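Skerkel Town Football Club
Minutes of the members' meeting, April

Meeting opened at 7:05 p.m. in the upstairs room. Tekle Lencho in the chair. 24 members signed in.

1. Minutes of the last meeting
Accepted with one correction. The away match at Turnik ended 2-2, not 2-1.

2. League position
The first team is fifth with four matches left. The coach reported that two defenders are out for the season and that the left back is doubtful for Friday. A player from the under-19 side will train with the first team this week. A member asked if the club still expects to reach the playoff places. The coach said it would need at least three wins and would not say more than that.

3. Friday's match against Ambaye
Kickoff is 7:30 p.m. Gates open at 6:15. Ambaye has asked for extra tickets for its supporters and will get the east end up to the second stairway. Average home attendance this season is 1403. The highest was 2983, for the cup match in the fall. The stewards' list is four names short and the chair will call people tomorrow.

4. Field condition
The goal area at the north end is still bare. Reseeding will wait until the last home match has been played. The under-12 teams are to warm up on the side field until then. One objection, noted.

5. Bus to Prustar
17 seats are booked so far. The bus leaves from the main gate at 1:00 p.m. and will not wait. Fare is unchanged. Members under 16 must travel with an adult.

6. Floodlights
The second lamp on the west tower is out again. The electrician's quote had not arrived by the time of the meeting. Carried over.

7. Season tickets
Motion to hold adult prices at this season's level for one more year. Seconded. Passed, 19 for, three against, two not voting. A second motion, to move the renewal deadline back two weeks, was withdrawn after discussion. Renewal forms go out with the next newsletter.

8. Club room
The heater by the door has been fixed. Members are reminded that coats, shirts and scarves left on the benches will be put in the box under the stairs and given away at the end of the season. 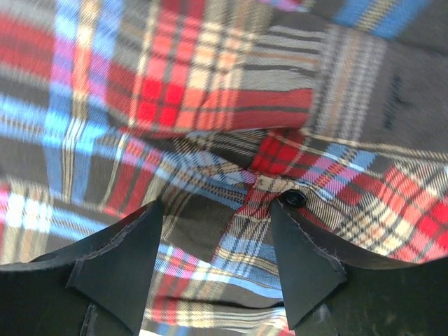
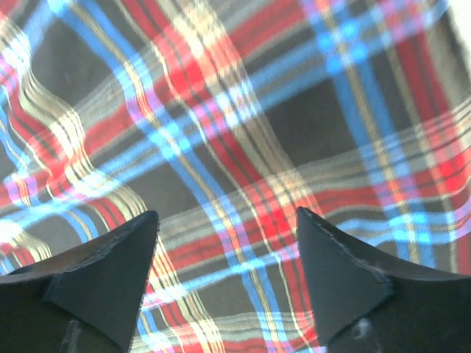 Plaid, in both cases. Ask at the bar.

9. Any other business
The program editor needs match reports by noon the day after each game. The last two were late.
A question about parking on the grass behind the stand was put off to the next meeting.

Meeting closed at 8:50 p.m.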